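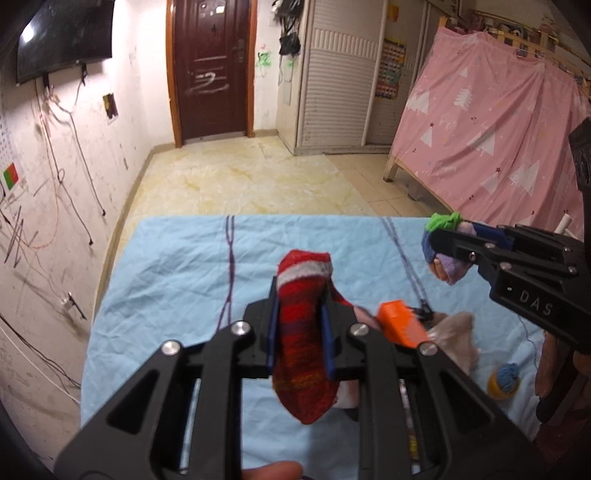

Olalard Releases Dreneo 4, Planning Software for Two-Handed Work With Cloth

STEMAVPORT, June. Olalard today announced the general release of Dreneo 4, the latest version of its planning and control software for robots that handle clothing and other soft goods. The release adds a two-handed planner, a new grasp model for small knitted items such as socks, and a replay tool that lets engineers step through a recorded demonstration and correct the labels as they go.

Earlier versions of Dreneo planned for one gripper at a time. A second gripper could be added, but its motion was worked out separately and merged afterward, and customers reported long waits when both were needed over the same surface. Dreneo 4 plans for the pair together. On the company's internal sock-pairing test, the time needed to produce a plan fell from 100 milliseconds to 40.

The new grasp model was trained on demonstrations recorded with hand-held grippers in ordinary homes, over beds and tables, on wrinkled sheets and among other household cloth. Olalard chose to keep this clutter in the training set. The model estimates where an item can be pinched between two finger pads, how it is likely to hang once lifted, and whether more than one item has been picked up. When it is unsure, it passes that uncertainty on to the planner, which may choose a slower approach or ask for a second view.

"Small knits are a hard problem for perception because they have no fixed shape and they are often held in bunches," the company said in a statement. "Our customers asked for software that reports what it does not know, and this release gives them that."

Dreneo 4 also includes:

Replay and relabel. Demonstrations from left and right grippers are shown on one timeline. Changes to a grasp label on one side are checked against the other before they are saved.

Bako import. Recordings made with Bako, Olalard's capture application, open directly in Dreneo 4 without conversion. Files from Dreneo 3 remain readable.

Smaller models. The standard grasp model now needs 68 percent of the memory used by its predecessor and runs on the same computer as the controller.

Dreneo 4 is available now to all customers with a current support agreement. Evaluation licenses run for 75 days and include the full planner, the replay tool and the sample recordings. Dreneo 3 will receive security fixes until the next major release.

About Olalard

Olalard develops planning, perception and control software for robots that work with soft materials. The company is based in Stemavport.

Media inquiries may be sent to the Olalard press office.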